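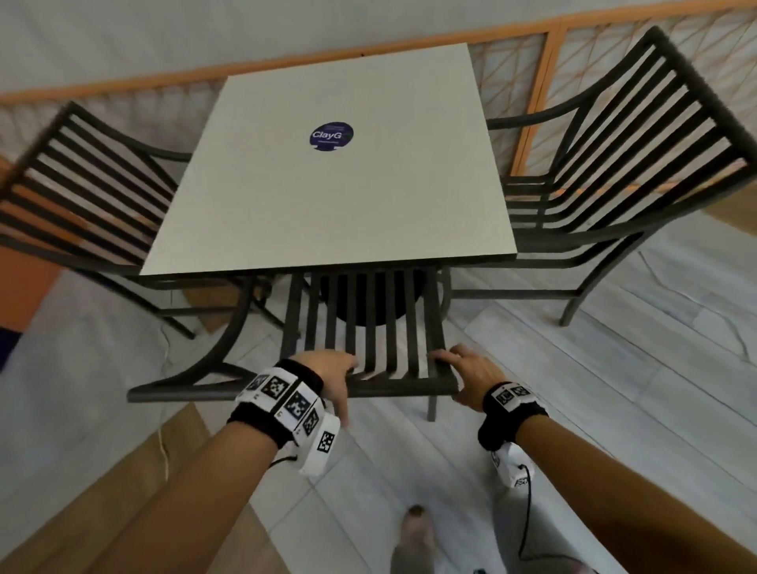
Section 2: Handling and Setting Metal Chairs

This section forms part of the Cokimance course in dining room operations and is to be read before the practical session with Iraís Aguirre. It deals with square pedestal tables and slatted metal chairs of the type found in cafés, staff canteens and covered courtyards. Upholstered and stacking chairs are treated separately in Section 4.

2.1 Terms used in this section

The top rail is the bar that joins the slats at the upper end of the backrest. The slats are the parallel bars of the back and, on many models, of the seat as well. A chair is "home" when it stands square to its side of the table with the front of the seat just under the table edge. A chair is "drawn" when it has been moved out for a guest or for cleaning.

A pedestal table has its support at the centre. Chair legs can therefore pass beneath the top on every side, but a chair pushed in too far will strike the base. Students used to four-legged tables should allow for this when returning chairs to the home position.

2.2 Drawing and returning a chair

Stand directly behind the chair with feet apart. Take the top rail in both hands, one towards each end, and lift until the feet of the chair clear the floor. Step back with the chair and set it down. Dragging is not acceptable on tile: it marks the grout, wears through the glides and can be heard throughout the room.

In the photograph opening this section, both hands are on the top rail of the near chair. Note also the side chairs, whose arms curve in towards the table. Where chairs have arms, check the height of the arm against the underside of the tabletop before moving the chair in. If the arm is the higher of the two, the chair is home when the arm stops just short of the edge.

2.3 Tilting and turning a chair

A chair is tilted when the underside must be inspected, when the floor beneath it is to be swept, or when it has to be turned in a narrow aisle. The hands leave the top rail and take hold of the slats, one near the front of the seat and the other further along the chair. Fingers should be placed around a bar and never in the gap where a bar meets the frame. Keep the chair clear of the tabletop, as a metal arm will chip a pale surface at the edge.

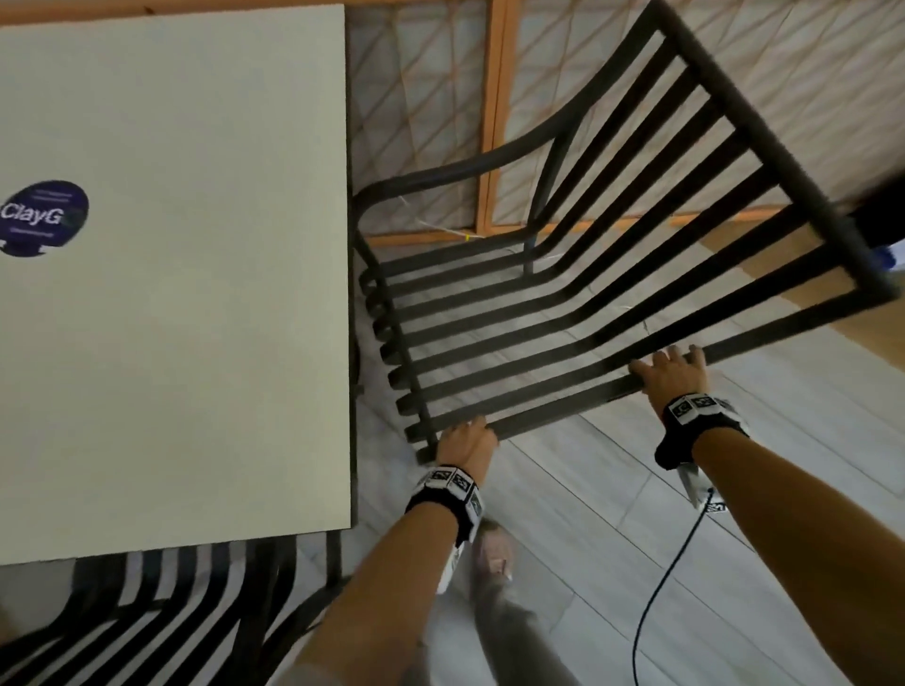 How should a slatted chair be put down after it has been tilted?
Lower the nearest legs to the floor first, then bring the remaining legs down slowly with both hands still on the chair. Release it only when all the legs are resting on the floor.

2.4 Inspection

Glides are checked each November and whenever a chair rocks. Missing glides are to be recorded on Form 2227 and the chair taken out of use until Gumaro Chávez has signed for the repair. Loose slats are reported in the same manner. Paint touch-ups are not carried out by students.

2.5 Spacing

Allow 1000 mm behind a drawn chair on any aisle used for service – more where trolleys are in use. The practical assessment lasts 30 minutes and is held in the Orozco Room. Closed shoes are required.

Cokimance Hospitality Training | Course materials for enrolled students only | Back to top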